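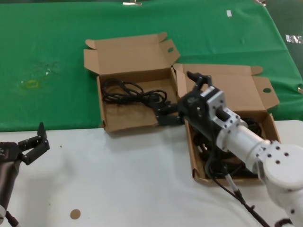 Power leads are the least documented stock in most small equipment stores. At Telton, where Namden keeps its returns, 831 leads came back in August, and 11 had lost their labels. The rest went into folding cardboard boxes, one coil to a box where space allowed.

The method is plain. Each lead is wound in wide loops, following the bend the cable already has, and laid flat on the floor of the box. Tight winding strains the sheath close to the plug. The plug goes in last, against a side wall — easy to find without lifting the coil. 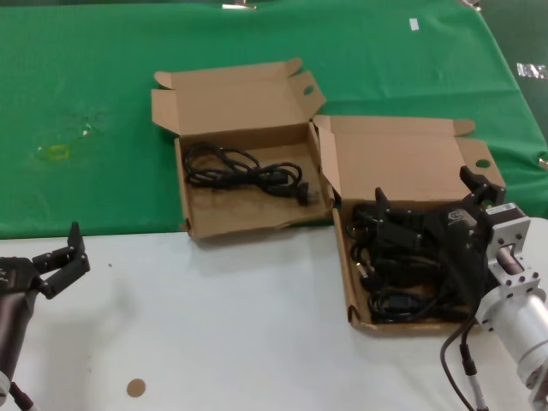
Mixed boxes are slower to work through. Loops from one lead pass under those of the next, and pulling on a plug tightens the lot. Filine, which supplies the cartons, rates the hinge of the lid for 3,000 openings. Rebane, a hire firm, sorts over a cloth so that plugs do not knock on the tabletop, and allows 3 minutes a box.

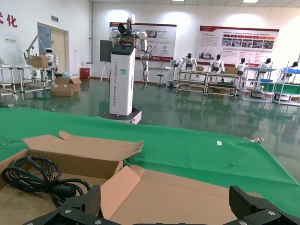
A coiled black cable in an open carton, on the green cloth.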